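Room robots coming to our place, anyone been through it?

Forum: Housekeeping and Facilities
5 replies

bedsprings_2
Management at ours (Jostard, the big one by the ring road, 300 rooms) told us in June we're getting robots for the bedrooms. Tully is the name of the system, firm is Rumier. They've been running it in simulation for months and we got sent a pile of pics from it. Not toy stuff, proper arms.
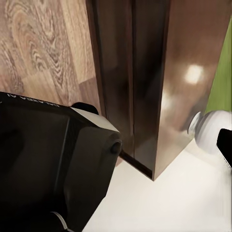

Anyway what I want to know is what happens to our hours. We're on 2 rooms an hour now and the talk is that goes up once the tidying is "handled". Handled by what, it can't do a fitted sheet.

lintqueen
We've had it since spring. Picks up bits, puts stuff back on nightstands. Slow. You end up going in after it. Hours not cut but the rota is all over the place, you wait for it to finish then run.

grumpyporter
disagree, ours has been OK. My knees are better for not bending down 4,000 times a month. Floors between the bed and the dresser is where it earns its keep

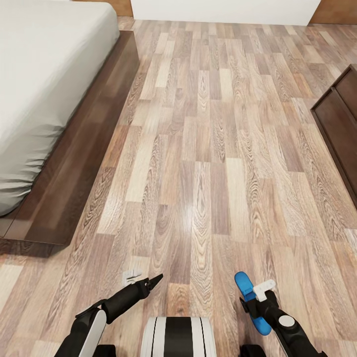
Does anyone have to stay in the room while it works?
At our site one person covers a whole corridor and only goes in when it asks for help.

lintqueen
Yeah and that one person is on the same pay as before, with a tablet to mind as well. Ask about that before you sign anyhting.

trolley_dash
Trirnent union rep here. Get the room quota in writing BEFORE it goes live. Ours logged 2,042 help calls in the first month and every one came out of somebody's cleaning time. Also ask who decides what's rubbish and what's the guest's. Books, remotes, little things left on the bed. If it bins something who gets the complaint? We did.

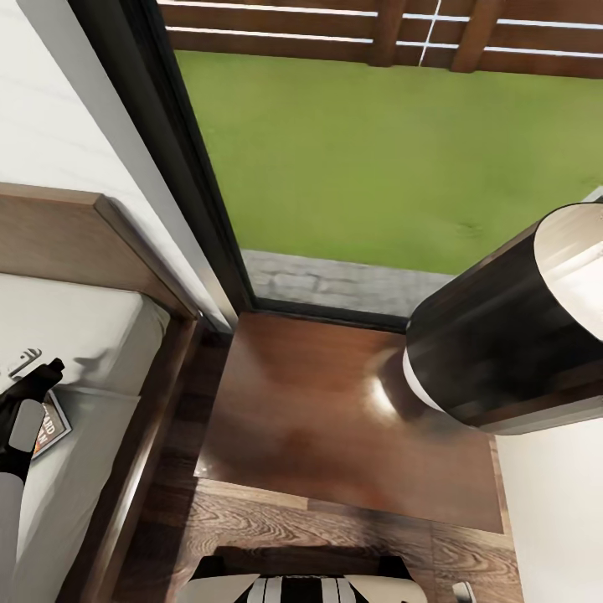 Reply 5
bedsprings_2
Cheers all. Meeting is at 3pm, will ask about the quota and the tablet pay. grumpyporter glad about your knees but I'm still not convinced. Will post what they say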